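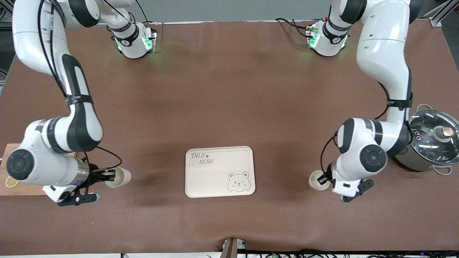 附图一　双臂工位。两只白色纸杯横置，杯口相对。

**Jaidee 双臂工位参观及演示会议纪要**

日期：2024年11月29日
地点：Buketbridge 楼二层演示间，后转至隔壁会议室
主持：Thanakorn Rattanakul（Fondevham，工艺组）
记录：Fondevham 工艺组
参会单位：Fondevham 工艺组、设备组、质量组；Plemby 包装采购部、现场生产部
Plemby 方负责人：Lindalva Coutinho
附件：附图一；工位布置图第3版（另发）

## 1. 上次纪要确认

九月会议纪要经双方确认，无修改。遗留事项中，“夹爪指尖垫材质选型”已关闭，“上位机日志导出格式”转入本次第5项。

## 2. 参观情况

2.1　Plemby 方人员在 Buketbridge 楼一层登记后，由设备组带领进入演示间。入场前宣读安全须知：参观人员站在黄线以外，黄线距工作台前沿 800 mm；手臂上电期间不得越线；急停按钮由设备组专人值守。

2.2　设备组介绍工位构成：两台白色机械臂，末端均为黑色平行夹爪，台面铺棕色垫。左右臂以机器人自身方向命名，观察者面对工位时，右臂在画面左侧。Coutinho 女士要求在布置图上加注此命名规则，现场生产部看图时曾将两侧弄反。同意，列入第8项。

2.3　设备组说明基座绿色指示灯的含义：常亮为控制器已就绪，闪烁为等待使能，熄灭为未上电。Plemby 方询问故障状态是否有单独颜色，答复为红色，相关说明见操作手册状态表。

2.4　Plemby 方询问线缆走向。设备组答复：手臂本体线缆沿外侧走线，基座后部的接头目前为直插，未加锁扣。现场生产部认为量产环境下应有防脱措施。双方同意作为改进项处理。

## 3. 演示内容

3.1　演示任务为横置纸杯的夹取、姿态调整与套叠，由 Jaidee 控制软件运行。流程如下：

- 初始化，双臂回到准备位；
- 操作员将纸杯横放于台面；
- 双臂分别接近纸杯，调整至杯口相对；
- 一侧保持，另一侧沿杯轴方向推进；
- 套叠后松开，双臂退回准备位。

3.2　单次演示时限设为 240 秒，超时自动停止并保留日志。演示期间速度限制在调试档，未切换到生产档。

3.3　演示连续运行两轮。第一轮完成套叠，过程中未人工干预。第二轮推进阶段纸杯发生偏转，控制软件判定轴线偏差超限，自动停止。设备组复位后未再重跑该轮，转入讨论。

3.4　工艺组对第二轮停止原因作初步说明：夹持点靠近指尖，纸杯侧壁刚度低，推进力作用下杯体绕夹持点转动。是否另有视觉定位误差的影响，须对照日志后确认，本次不下结论。

## 4. 讨论：夹持方式

4.1　质量组提出，平行夹爪夹持纸杯侧壁存在压痕风险，建议明确验收标准。Plemby 包装采购部现行标准只规定杯口圆度和杯底密封，对侧壁压痕没有量化条款。

4.2　Coutinho 女士表示，肉眼可见的折痕不可接受，轻微弹性变形可以接受。Rattanakul 先生要求将“肉眼可见”转为可测量的定义，包括观察距离、照明条件和判定人员。Plemby 方同意提供限度样品，由质量组据此编写检验方法草案。

4.3　工艺组提出两个调整方向：

a）夹持点向夹爪根部移动，增加接触长度。代价是夹爪更接近台面，横置取杯时可能干涉。

b）保持现有夹持点，降低推进速度，并增加力反馈停止条件。代价是节拍变长。

现场生产部倾向于方案 b，理由是节拍目前不是瓶颈，台面干涉的处理成本较高。工艺组要求两个方案都做对比试验后再定。会议同意。

4.4　有人询问是否考虑改用真空吸盘。设备组答复，吸盘对弧面和涂层杯的吸附稳定性需单独验证，不在当前项目范围内。本项不再展开。

## 5. 讨论：日志与数据

5.1　Jaidee 软件目前按轮次保存关节角、夹爪开度和停止代码。Plemby 方希望获得停止代码的中文对照表，并能按班次汇总。设备组确认对照表已有初稿，尚缺视觉模块部分。

5.2　导出格式定为 CSV，字段名用英文，首行附单位。时间戳采用本地时间还是协调世界时，双方意见不一：设备组建议统一使用协调世界时，现场生产部担心与排班表对不上。最终决定文件内保留协调世界时，另加一列本地时间。

5.3　日志归属：演示阶段的日志由 Fondevham 保存，Plemby 方可索取副本。试运行阶段的归属待合同附件明确，本次不作决定。

## 6. 讨论：试验用杯

6.1　对比试验用杯由 Plemby 提供，数量 1,000 只，须为同一批次，未开封运输。质量组要求附批次号和克重记录。

6.2　储存条件：试验前在演示间内开箱静置，湿度由质量组记录。纸杯受潮后侧壁刚度下降，对夹持结果有影响，记录缺失的试验数据视为无效。

6.3　用过的纸杯不得混回未用纸杯。设备组在工位旁设回收箱，并在箱体上标明轮次。

## 7. 讨论：现场条件

7.1　现场生产部介绍拟安装区域的供电、地面平整度和照明情况。照明为顶部条形灯，有侧窗。设备组指出侧窗自然光可能影响视觉定位，建议加遮光帘。Plemby 方需先向厂务确认，暂未答复。

7.2　台面垫材质讨论。演示工位的垫面有轻微起皱，质量组询问是否影响取杯高度。工艺组答复，高度余量已包含在接近路径中，但未做过专门测量。Rattanakul 先生要求在对比试验前补测，并评估改用硬质台面的可行性。

7.3　安全围栏方案沿用九月版本。Coutinho 女士提出，操作员放杯时手部会进入双臂工作范围，应说明联锁方式。设备组解释：取消使能后方可进入，重新使能须由操作员在围栏外按键确认。现场生产部要求将该流程写入操作手册，不接受仅口头培训。

## 8. 行动项

| 编号 | 内容 | 责任方 | 完成节点 |
|---|---|---|---|
| A1 | 布置图加注左右臂命名规则 | 设备组 | 随下一版布置图 |
| A2 | 基座后部接头防脱措施方案 | 设备组 | 下次会议前 |
| A3 | 第二轮停止的日志分析报告 | 工艺组 | 对比试验前 |
| A4 | 提供侧壁压痕限度样品 | Plemby 包装采购部 | 与试验用杯同批发出 |
| A5 | 压痕检验方法草案 | 质量组 | 收到限度样品后 |
| A6 | 夹持方案 a、b 对比试验计划 | 工艺组 | 下次会议前 |
| A7 | 停止代码中文对照表，补视觉模块 | 设备组 | 下次会议前 |
| A8 | CSV 导出增加本地时间列 | 设备组 | 随下一版软件 |
| A9 | 垫面高度补测及硬质台面评估 | 工艺组、质量组 | 对比试验前 |
| A10 | 遮光帘安装可行性答复 | Plemby 现场生产部 | 待厂务确认 |
| A11 | 使能联锁流程写入操作手册 | 设备组 | 试运行前 |

## 9. 其他

9.1　Plemby 方询问能否对演示过程录像供内部培训使用。Fondevham 同意，范围限于工位正面，不包括控制柜内部和软件参数页面。

9.2　下次会议安排在对比试验计划发出之后，地点仍为 Buketbridge 楼，具体时间由 Rattanakul 先生与 Coutinho 女士邮件商定。

9.3　对本纪要有异议的，请以书面形式向记录方提出，注明条款编号。

抄送：参会各单位；Jaidee 软件维护组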